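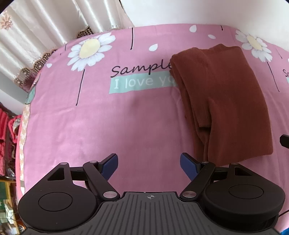
Ticket: Pose track jumps sideways on patterned bedding
Component: purnura-track (visual-inertial odometry, hand-held gripper)
Reported by: Flores site
Assigned to: Nistdale perception
Priority: High
Status: Resolved, one follow-up open
Opened: 23 October 2018

Summary

Cloth folding episodes recorded over a bed come back from Purnura with a step in the gripper trajectory. The gripper is moving smoothly in the video, but the solved pose shifts sideways by the width of one print repeat and stays there. The replay check then rejects the episode. Episodes over plain sheets at the same site pass.

Steps to reproduce

Take any Flores bedroom episode with the pink daisy sheet. Run the tracker with the default profile. Plot x and y against time. The step shows up when the gripper comes in low toward the folded brown cloth and the sheet fills most of the view.

Expected: continuous track.
Got: a single jump, no warning in the log, confidence reported as good on both sides of it.

Log

Entry 1. Checked the IMU stream first. No gaps, no saturation. Time offset between camera and IMU is within limits. Calibration file is the right one for this unit. Reran with a fresh calibration and got the same jump in the same place.

Entry 2. Dumped the feature matches. Nearly all of them are on the sheet. The print has large white daisies, and the word "Sample" in script appears again at the right edge of the view, where only "Sa" is showing. The matcher takes corners on one copy of the word and pairs them with the other. Both copies look the same to the descriptor, so the ratio test should throw them out, but it only compares candidates inside the search window and the second copy is often outside it.

Entry 3. Tried raising the feature cap from 200 to a higher value. No change. The extra features land on the lettering and the flower stems. Put it back to 200.

Entry 4. Looked at whether the gripper itself was contributing. The mask covers the finger linkages and the ribbed center plate, but it was drawn with the fingers open. When they close, the blue tips leave the masked region and pick up features that move with the camera. Redrew the mask to cover the full finger travel. This removed a small drift on all episodes. It did not fix the jump.

Entry 5. Found the trigger. Relocalization runs whenever the tracked count drops, and it was accepting a match against an old keyframe on sheet features alone. With the low approach, the curtain and the wall behind the bed leave the view, so there is nothing to contradict the wrong match. Turned relocalization off as a test. The jump went away on every failing episode, though the track was lost completely on 3 of them.

Entry 6. Added an IMU gate. A relocalization result is now refused if it disagrees with the inertial prediction by more than 4 cm, unless tracking has already been lost. Refused results are written to the log. Reran the full Flores batch, 90 episodes. No jumps left. The 3 that lost track earlier now recover when the gripper is lifted and the curtain trim comes back in view.

Entry 7. Ran the regression set on the Skullberg build machine. Passes. Run time is up by a small amount, all of it from the extra logging — fine to leave in.

Resolution

Fixed by the IMU gate and the new gripper mask. Both are in the default profile. Sites do not need to record again; send old rejected episodes back through the tracker.

Follow-up

The gate does nothing when tracking is already lost, so a wrong match there is still possible on repeating prints. Needs a second check against off-bed features. Planned for February.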